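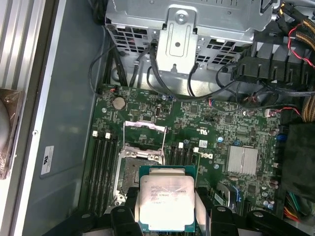 Cleaning out an old desktop before winter

Tue 20 October - Workshop tips

Once the windows stay shut and the heat comes on, dust settles faster than it does in summer. A desktop PC on the floor picks up most of it. I do mine before November.

Shut the machine down, pull the power cord and hold the power button for a few seconds. Lay the case on its side on a hard table. Carpet is a bad place for this job.

Put screws in an egg carton or an ice cube tray, one cup for each part of the case. The long ones and short ones look alike after an hour. 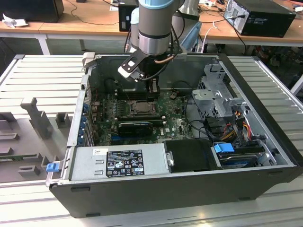
Use short bursts of air and keep the can upright. Hold each fan still with a finger while you blow it out. For corners, a soft paintbrush works better than a cloth. I use a one-inch Ornen brush that never touches paint.

Old thermal paste comes off with rubbing alcohol and a coffee filter, which leaves no lint. Put a pea-sized dab of new paste on before the cooler goes back.

Don't use a house vacuum inside the case. The hose can build up static - and it swallows small screws.
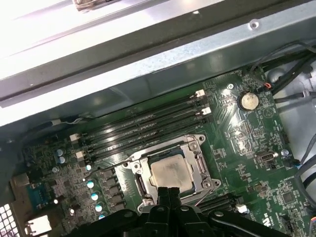 Reading time: 2 min

Wipe the outside with a damp cloth and a drop of dish soap, then dry it. Wash foam filters in the sink and leave them overnight on a towel.

Before closing up, push every plug you touched back in firmly. Tie spare cable away from the fans with a twist tie from a bread bag.

Next up: getting candle wax out of a tablecloth.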